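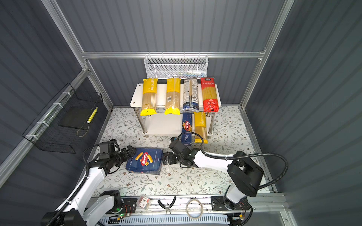

Food Pantry in Talton Gets Shelves for Pasta, Asks for More Short Shapes

The neighborhood food pantry in Talton has changed the way it stores and gives out dry pasta, and the first weeks with the new arrangement have been calmer than before. Long spaghetti now has its own place on small two-tier shelves, and visitors take the package they like instead of receiving a bag that was filled in advance.

Until the end of summer all the pasta was kept in deep cartons under the long counter. Packages which came in first stayed on the bottom, and the new ones were put on top of them. When the pantry made its yearly check, it found many packages that were already past the printed date. Most of them could still be eaten, but the pantry does not hand out food with an old date, and so they had to be removed from the stock.

The shelves are low and not very deep. A package of spaghetti is placed with its short end toward the visitor, next to the others and not on top of them. In this way each package can be seen and lifted without moving its neighbor. The pantry asks that packages are not pushed against each other too hard, as long spaghetti breaks easily in the soft bags.

Different brands lie together. Barilla in its blue box can be next to a yellow bag of Pastatime, or next to a package with Chinese text on it. The pantry considered sorting the shelves by brand, but the donations are too mixed for this. One month there is a lot of one kind and the next month there is almost none. Sorting by shape is easier to keep, and for the cooking it is also more useful.

One small problem remains with the labels. Visitors with allergies want to read the ingredients, and some packages are put down with the front up and others with the back up. On the imported packages the ingredients are not always written in English. The pantry is preparing a sheet with the most common words for wheat, egg and soy in 3 languages, and it will hang near the pasta. Anybody who is not sure about a package can ask at the counter.

The pantry gives out over 3,000 packages of dry pasta in a year. Spaghetti is by far the most donated shape. Short shapes such as rigatoni, penne and elbows are given less often, although many families with small children ask for them. They are easier to eat with a spoon and can be warmed up the next day without trouble. For this reason the autumn collection, which begins in October, will ask mainly for short pasta. The goal is 500 packages.

Donations can be left at the pantry entrance or at the Kalico hardware store on the main street, where a collection box will stand beside the cash register. The Pavlović bakery has also agreed to take packages during its morning hours, from 6 to 11. Residents of Evberg, who until now had to drive to Talton, can bring their donations to the Evberg library - the pantry will pick them up once a week.

The organizers ask for unopened packages only. A box with a bent corner is no problem, but a bag with a hole cannot be accepted, even if it is closed with tape. Packages of one pound are the most practical. Very large bags from restaurant suppliers are difficult, because the pantry has no permit to repack food into smaller portions.

Sauce is also welcome, in cans or cartons. Glass jars are accepted at the pantry itself, but please do not put them in the boxes at the store or the bakery. Last year several jars broke during transport and the tomato sauce ruined the cardboard boxes under them.

The money for the shelves came from a neighborhood flea market held in spring. There is $200 left from it, and the pantry plans to use this amount for a second set, probably for rice and lentils. These are at the moment still in the cartons under the counter, with the same difficulty of old packages at the bottom.

The pantry's opening hours stay the same during the collection. Visitors do not need an appointment, and no proof of income is asked. Those who cannot carry their groceries home may send a neighbor or relative with a short written note.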